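Inventory, Room 203

The lease on the Parkelik unit ended at noon. The inspection form had 8 lines, and by ten in the morning the tenant had filled in all but the last one. Walls: light grey, no holes. Window: closes. Radiator: bled in February. Keys: 2, both returned to the Auer office downstairs in a sealed envelope.

The last line said Table. It had come with the room and was listed at a value that had not changed in five years.

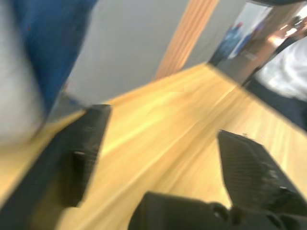

The table had been the subject of a dispute. According to the Flamine agency, the previous inspection recorded a burn near one corner. According to the tenant, the burn had never existed, and the entry belonged to a different room. The wood was light, a yellowish tan, with the plain grey wall behind it, and the tenant had eaten, worked and once slept on it. A burn would have been known.

The procedure was simple. Wipe the surface. Let it dry. Run a palm along the grain, then against it. The tenant did this twice, in strips, starting at the side nearest the door. Near the far corner the palm stopped. There was a shallow dip, the width of a cup, smooth at the bottom. Somebody had sanded it out and oiled the place.

The form offered two boxes, Damaged and Undamaged. The tenant held the pen over the first, then the second, then wrote Repaired in the margin and initialed it. It was twenty past eleven.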